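# Vin d'honneur plus large que le repas : vos retours ?

**Forum Organisation > Réception et traiteur**

### maelle_jt

Bonjour à tous,

On se marie en juillet au domaine de Cornside et on bloque sur la liste. Pour le repas on est à 92 personnes, c'est arrêté, la salle ne permet pas plus avec la piste de danse. Par contre mes beaux-parents tiennent à inviter au vin d'honneur tout le village, les collègues, le club de hand de mon beau-père et les cousins éloignés. Si on additionne tout, on arrive à 258.

Mon fiancé trouve ça normal, dans sa famille ça s'est toujours fait. Dans la mienne, on invite les gens pour la journée ou on ne les invite pas. Ma mère m'a dit que c'était vexant de recevoir un carton « vin d'honneur » et de devoir partir quand les autres passent à table.

Ceux qui l'ont fait : comment ça s'est passé au moment du départ ? Et côté budget, est-ce que le traiteur vous a compté les invités du cocktail au même tarif que les autres ?

Merci d'avance.

### pierrick_du_29

Bonjour Maëlle. Chez nous en Bretagne c'est la norme et personne ne se vexe. Les gens viennent, félicitent les mariés, boivent deux verres et rentrent dîner chez eux. Beaucoup préfèrent ça à une soirée jusqu'à quatre heures du matin avec des inconnus.

Ce qui compte c'est que l'heure de fin soit écrite sur le faire-part. On avait mis « vin d'honneur de 17 h à 19 h 30 » et tout le monde a compris.

Pour le tarif, non, ce n'est pas le même. Demande un devis séparé en pièces par personne.

### Sandrine-B

Je ne suis pas d'accord avec Pierrick. Ça dépend complètement de la région et du trajet. J'ai reçu ce genre d'invitation pour un mariage à trois heures de route, j'ai payé l'essence et participé à la cagnotte, et à 19 h on nous a gentiment fait comprendre que c'était terminé. On a mangé un sandwich sur une aire d'autoroute en tenue de mariage. Je n'en veux plus aux mariés, mais je m'en souviens.

Pour des voisins, oui. Pour des cousins qui font de la route, non.

### maelle_jt

Merci à vous deux. Les cousins éloignés habitent justement à plus de deux heures. Le hand et le village, c'est à dix minutes.

Pour le traiteur, on a signé avec Ngubane. Le devis cocktail est à 60 pièces pour le plateau de base, et ensuite ils ajoutent des plateaux. Je n'ai aucune idée du nombre qu'il en faut et la commerciale me répond « comme vous voulez ».

### lolo.traiteur

Je travaille en traiteur (pas chez eux) alors je réponds sur ce point.

Un plateau n'est pas une unité utile. Demandez-leur le nombre de pièces par invité et la durée de service. Si le repas suit, comptez large pour ceux qui ne dînent pas et plus léger pour les autres. Comme on ne peut pas servir deux catégories d'invités différemment, on prend une moyenne et on ajoute quelque chose de nourrissant : une planche de fromages, du pain, un atelier chaud. Les invités qui restent dîner y vont moins.

À vérifier dans le devis :

- le service, souvent calculé à part selon le nombre d'invités
- les boissons sans alcool, presque toujours sous-estimées en été
- la verrerie, comprise ou en location
- l'heure à laquelle l'équipe commence à débarrasser

Le dernier point n'est pas anodin. Quand les serveurs débarrassent les buffets, les gens comprennent que c'est la fin et vous n'avez rien à annoncer.

### maelle_jt

La verrerie n'est pas comprise. Le domaine nous envoie vers Dodent pour la location. Il faut un verre par personne ou plus ?

### lolo.traiteur

Plus. Les gens posent leur verre et en reprennent un autre. Voyez avec le loueur s'il reprend la verrerie sale, sinon il vous faudra du monde à la plonge le lendemain.

### Sandrine-B

Et prévois de l'ombre. En juillet, avec autant de monde debout sur une pelouse, les grands-parents ne tiennent pas. Des chaises le long d'un mur, quelques parasols, de l'eau en libre-service. J'ai vu une grand-tante faire un malaise avant la fin des photos.

### gwendo_mariee

Je me permets d'intervenir sur les photos parce que c'est là que ça a coincé chez nous. On avait un vin d'honneur ouvert comme le vôtre et notre photographe, Tin-yau Kwok, nous avait prévenus au premier rendez-vous : soit on faisait les groupes, soit on profitait des gens, les deux ne rentraient pas dans le créneau. On n'a pas écouté. Résultat, on a passé presque tout le cocktail sur un escalier à attendre que l'oncle untel soit retrouvé, et il y a des invités à qui on n'a même pas dit bonjour. Ceux-là ne restaient pas dîner, donc on ne les a pas vus du tout.

Si c'était à refaire, je ferais les photos de famille proche avant la cérémonie, et une seule grande photo avec tout le monde à la sortie de la mairie. Le reste, à la volée.

Je ne regrette pas le principe. Ma nourrice était là, mes anciens profs de danse aussi, et je n'aurais jamais pu les mettre à table.
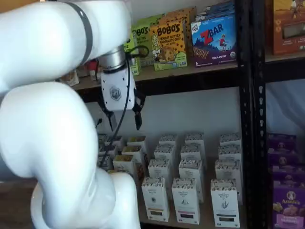 ### pierrick_du_29

+1 pour les groupes avant la cérémonie. On avait donné la liste imprimée à mon témoin, il appelait les gens dans l'ordre et c'était plié avant le premier bouchon.

Pour répondre à Sandrine sur les cousins : on peut aussi leur demander. On a téléphoné à ceux qui venaient de loin en leur disant franchement que la salle était pleine. Certains ont décliné, d'autres ont fait un week-end sur place. Aucun n'a été fâché.

### Sandrine-B

Aucun ne te l'a dit, en tout cas.

### pierrick_du_29

C'est possible. Mais à ce compte-là on ne peut inviter personne.

### theo-et-ines

Bonjour, on a fait un choix différent. On a supprimé la distinction et on a fait un seul grand cocktail dînatoire pour tout le monde, sans repas assis. Tout le monde arrive et repart quand il veut. On a économisé sur la décoration de table et le plan de table, mais on a dépensé plus en nourriture.

Points négatifs : les personnes âgées cherchent une chaise toute la soirée, et les discours sont difficiles à placer car la moitié des gens sont dehors. Mon père a parlé devant le bar pendant que des enfants jouaient au foot derrière lui.

### maelle_jt

On y avait pensé, mais l'acompte du repas est versé et ma mère y tient. Déjà que le vin d'honneur passe mal…

Autre question pour le moment du départ. On a un groupe, Skarnar, qui joue pendant le cocktail puis après le dessert. Je me disais qu'ils pourraient arrêter de jouer pour marquer la fin. Ça marche ?

### gwendo_mariee

Oui, si le silence est suivi de quelque chose. Chez nous la musique s'est arrêtée, il y a eu un blanc et les gens ont cru à une panne. Il vaut mieux que vous vous placiez tous les deux à la sortie pour dire au revoir. Les gens du vin d'honneur passent vous embrasser, vous leur donnez les dragées, et ils partent contents. Pendant ce temps un témoin dirige les autres vers la salle.

### lolo.traiteur

Attention au groupe : s'ils installent leur matériel deux fois (dehors puis dedans), demandez combien de temps il leur faut. Le chef en cuisine a besoin d'une heure d'entrée en salle, et si les balances débordent sur l'entrée, c'est le plat qui attend.

### jf_cousin_eloigne

Je donne l'avis de l'autre côté, vu mon pseudo. J'ai été invité plusieurs fois au vin d'honneur seulement. Ce qui m'a gêné, une fois, c'est d'avoir appris sur place que mon frère était invité au repas et pas moi. Si vous coupez, coupez par branche entière de la famille. Pas un frère oui et l'autre non.

Et pas de liste de mariage glissée dans l'enveloppe de ceux qui ne dînent pas. Je trouve ça limite.

### Sandrine-B

Voilà. Je n'aurais pas dit mieux pour la liste.

### theo-et-ines

Pour la liste, les gens la demandent de toute façon. Nous, on l'avait mise sur le site du mariage et pas dans le faire-part.

### maelle_jt

Merci pour toutes vos réponses, on en a parlé hier soir. On garde le vin d'honneur pour le village, le hand et les collègues, avec les horaires sur le carton. Pour les cousins éloignés, mon fiancé va les appeler, et ceux qui veulent venir pourront revenir au brunch du lendemain, qu'on a de toute façon prévu dans la cour du domaine.

J'ai relancé Ngubane pour avoir un chiffre par personne, j'attends. Dodent reprend la verrerie sale contre un supplément, on l'a pris.

Pour les photos de groupe avant la cérémonie, il faut que je convainque mon fiancé, qui ne veut pas me voir en robe avant la mairie. Si quelqu'un a une solution…

### gwendo_mariee

Chacun fait les photos avec sa propre famille de son côté, et il ne reste que les groupes mélangés pour après. Ça réduit déjà de moitié.

### pierrick_du_29

L'idée du brunch est bonne. Pense à mettre l'adresse exacte sur le carton, les GPS envoient souvent les gens à l'arrière des domaines, côté livraisons.

### maelle_jt

C'est le cas à Cornside, on s'y est trompés à la première visite. Je note.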